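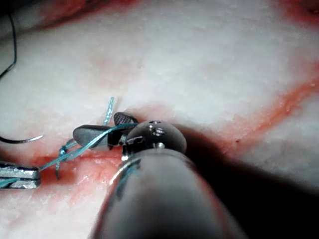

She's had three hours' sleep and wants tea before anything else. Fair enough. We meet in Radu, the café across from the hospital in Florkberg, ten in the morning, and she's the only one in there eating chips.

"It's my dinner," she says. "People stare. I've stopped minding."

She's been a theatre nurse for most of her working life, nights for the last four years. I wanted to talk about the work. She wanted to talk about sleep, and the bus, and the rota. So we did that.

The bus first. The 50 used to run past Hekasetti, the estate where she lives, till gone midnight. Now the last one's just after nine. "So I get in an hour and a half early and sit in the changing room with a book. Nobody pays you for that, do they."

Taxis? She laughs. She added them up last June and it came to 710 pounds for the year so far. After that, the book.

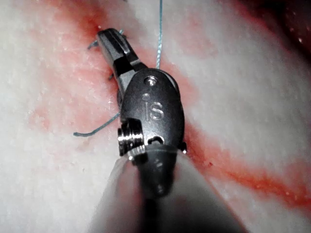 Jaws resting along the stained line.

The rota is a sore point. It used to be a sheet of paper on the wall, with crossings out and arrows, and everyone knew who to ask for a swap. Now it's on Zalteo, on your phone. Swaps have to be approved – by whom, she's never been sure.

"I asked for my sister's birthday off. It said pending. It said pending the whole way through the party. I was at the party by then, mind you, I'd swapped it with a mate the old way."

Does she get used to nights? Long pause. More chips.

"Your body doesn't. You do. There's a difference." The first night is easy becuase you're fresh. The second is horrible. By the third you've forgotten what day it is and it's quite peaceful, she says, like being on a ferry.
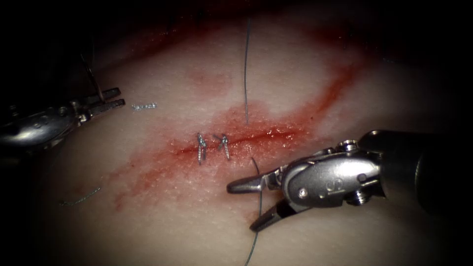 Sleeping in the day is another matter. Blackout blinds, then a second blind over the blinds, then a towel along the bottom of the door. Phone in the bread bin. The neighbours are good about it, mostly. The man downstairs drills on Tuesdays and she's given up asking what he's building.

Eating she has never sorted out. Porridge at seven in the evening, something hot at two in the morning if there's time, then whatever this is. She tried cooking ahead once. Soup, a whole freezer drawer of it. "I can't look at a leek now." 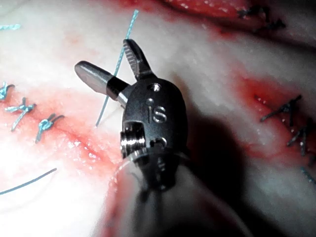
Close up: open jaws, with knotted sutures in the tissue.

What about going back to days? She's been offered it twice. The money drops, and she'd miss the walk home, when the bakery has its door open and the streets are are empty. In winter it's still dark the whole way.

"I might do it next year. I said that last year." She looks at the clock over the counter. It's nearly eleven – bedtime, past it really. She wraps the last of the chips in a napkin and puts them in her coat pocket.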